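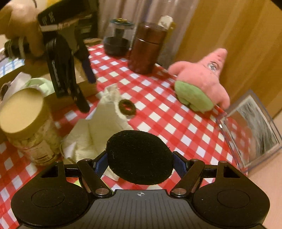

**Nitano hand grippers, open day at Toren: three stars**

I went to Toren expecting robots and got a checked tablecloth. Arnaldo Pinheiro ran the demonstration and let visitors have a go. The Nitano is easy to steer, and the blue pads are kinder than they look.

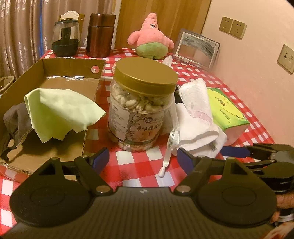

My complaint is the width – you need a table with more elbow room than mine. At 792 euros it also costs more than the table. Tiago Simões wants two. I'll wait for the July open day, and the biscuits.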